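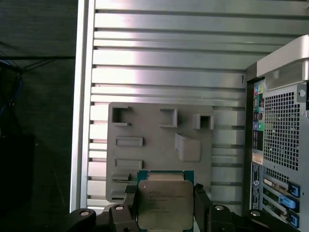
Wrist camera view with an Intel processor held between the fingers.

Villey G2 parallel gripper: bench review
Mal-soon Wang, 3/19/25

We bought the Villey to replace an Aguirre two-finger unit on our board handling cell. The job is picking bare processors from a tray and presenting them to a fixture plate. Both grippers ran on the same arm and controller, with the same wrist camera.

Grip. The processor is held by the edges of the green substrate, clear of the heat spreader. Over 453 picks the Villey dropped one part. The Aguirre dropped 12 over the same count, most of them during the rotation to upright. Default closing force is too high for bare substrates. We set it to 10 N and left it there.

Camera clearance. The linkages spread wide and stay low in the view, so most of the fixture is visible during approach. The held part still covers the lower portion of the plate. We ended up taking the alignment image before the final move. Ribbed metal behind the plate gives bright bands that upset edge detection, and a fixed exposure worked better than auto.

Controller. The Plostmont driver installed cleanly, but position feedback lags on firmware older than January. Update first. The Zuvstead adapter plate is sold separately and its screws are too short for our flange.

Fingers. Stock pads showed wear at 121 cycles. Order spares.

Verdict: better than the Aguirre for thin parts, slower to open, and louder. We are keeping it on the cell.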